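In Praise of the Drop Tray

25/12/2023

I'm writing this with a paper hat on and a stomach full of sprouts, so forgive me if it wanders. Every Christmas somebody in our family unwraps something for "getting organised", and every Christmas I have to bite my tongue. This year it was a Vorkitz drawer system for my sister-in-law, 70 little compartments that slot together however you fancy. She was thrilled! I give it until Easter.

My argument is that most of us don't need more compartments. We need one tray, out in the open, with a low edge, where the things from our pockets and round our necks can be dropped at the end of the day. Dropped, mind you – not filed.

I used to be a compartment person myself. I had the Dastano rack on the back of the wardrobe door, the one with all the pegs, and a box with a lid for cufflinks and another box for watches (I own one watch). What happened in practice was that everything lived on the bedroom chair. The pegs were behind a door, the door was behind the chair, and at eleven at night I am simply not going to open a door to put away a belt. 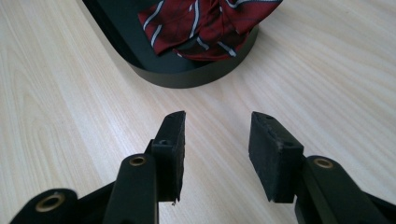 A tray asks so little of you, and I think that's why the tidy brigade look down on it. They want everything rolled and facing the same way. But look at a bit of striped burgundy cloth bunched up in a plain black tray on a pale wooden table, and tell me it looks like a mess. It doesn't, to my eye. The same bundle straight on the tabletop would nag at me all evening, and the rim somehow settles the matter.

I will grant the other side one point. Silk doesn't love being left in a heap, and if you've a good tie you should hang it up by the morning. Fine. I own four and none of them is good.

Size matters more than people think, too. Hallari do one that's 400 millimetres long and I'd call that the upper limit. Any bigger and it turns into a shelf, then post starts appearing on it, then a screwdriver. My neighbours bought a huge Miettinen thing in October and it's already got a bicycle pump in it. You want it just small enough that by the end of the week you're forced to empty it.

Rounded ends are nicer than square corners, as you can get a duster round them. No lid, ever. And if you've been given a drawer system today, say thank you very much and keep the receipt somewhere you'll find it. I'd suggest a tray.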